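4.2 Arrangement of the blocks in the bin

The order in which long parts leave a bin depends heavily on how they came to rest in it. Before turning to the sorting results, we describe the layouts that occurred and the terms used for them in Table 3.

All layouts were made with the same set of long, narrow blocks, painted red or green. The two colors do not differ in length or cross-section. Color was used only to tell blocks apart in the records and to define the sorting task, in which each color goes to its own tray. Following Ranholm and Mavier, we call a block "free" if it touches no other block, "paired" if it lies alongside exactly one other block, and "crossed" if any part of it rests on another. A block is also marked "walled" if one of its ends or long sides is in contact with the bin. A block can carry this mark together with any of the other three.

The bin was filled by tipping the blocks from a shallow carton held level with the rim. They were not straightened afterward. This gave 578 layouts in total, of which 71 were set aside because a block had come to rest on the rim or outside the bin. Sets of six blocks were used throughout this part of the study. Larger sets are treated in Section 4.4.
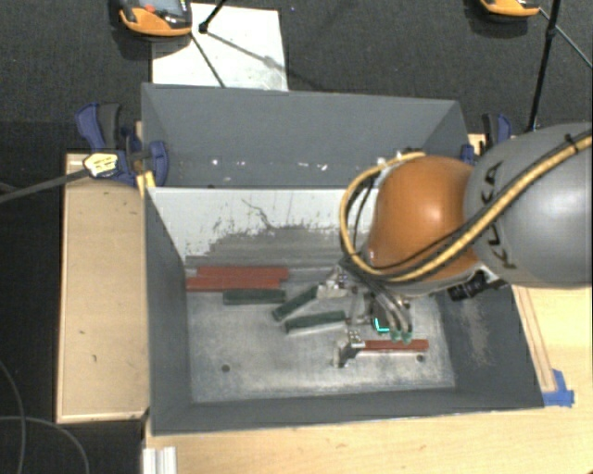 Figure 6. A layout of three red and three green blocks in the gray bin. Two red blocks lie together at the left; the third is on its own at the lower right.

The layout in Figure 6 shows why color and position have to be recorded separately. The red blocks are split between opposite sides of the bin, and the front one of the left pair has its end against the left wall. It is therefore walled, and its neighbor limits access from behind. The red block at the lower right lies apart from the pair. The green blocks include one set at a diagonal, with another green block beneath it that is nearly horizontal. A rule that cleared one color first would have to deal with both ends of the bin before reaching the second color.

Walled blocks were the most common source of delay. In 51 layouts, at least one block lay with its full length along a wall, and the gap was too small to reach into from that side. Crossed blocks caused fewer problems than expected, as the upper block could usually be taken first. The exception was a group of 44 layouts in which the upper block was itself walled. The Stalbridge ordering rule handles these poorly, and we used the modified rule of Özkan for them, in which the free end of the upper block is turned toward the middle of the floor before it is lifted.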